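Category: Policy Documents > Certificates > Closed

14/11/2021. Ticket 1059, Flirport travel cover portal.

Fault: annual multi-trip certificates show the winter sports extension as "not selected" after purchase. Premium charged correctly. Affects policies sold through the Dritgate quote page only.

Reproduced on test account. Extension flag is present in the quote record and missing from the certificate record. Regenerating the PDF makes no change.

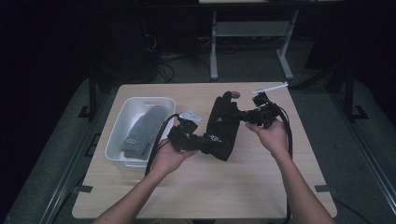

Endus replied that their claims desk reads the certificate record, so a skier filing today would be declined at first check. They asked for a manual list until the fix is in.

List sent, 11 policies. Baggage limit of $500 prints correctly on all of them.

Cause: the March update to the Fashola rating feed renamed the extension field. The certificate job still looks for the old name.
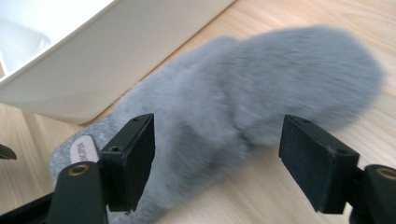
Mapping changed to accept both names. Job rerun in 2 batches, certificates reissued by email with original start dates. Medical and cancellation sections compared against the quotes, no differences. Old field name stays in the mapping until the next feed update.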